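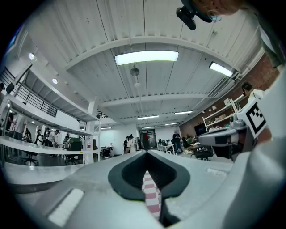
Red-and-white checkered material.

Setach Pattern Names, data card

Version 4, released 11/06/2022

Setach is a word list for household textile patterns. It holds 102 entries, each with a preferred name, spelling variants and a short definition. The list was compiled from mail-order catalogs in the Arkard archive.

Fields
id: integer, stable across versions
name: preferred term, lowercase
variants: separated by semicolons
note: free text, may be blank

Files
setach_terms.csv
setach_variants.csv

Known issues
"Check" and "checkered" share one entry. "Gingham" is kept separate and points to it. Two entries for striped ticking have the same definition and will be merged in December. Color names follow the Elteditz list; shades are not recorded.

Encoding is UTF-8 with a header row. Definitions are limited to 50 words.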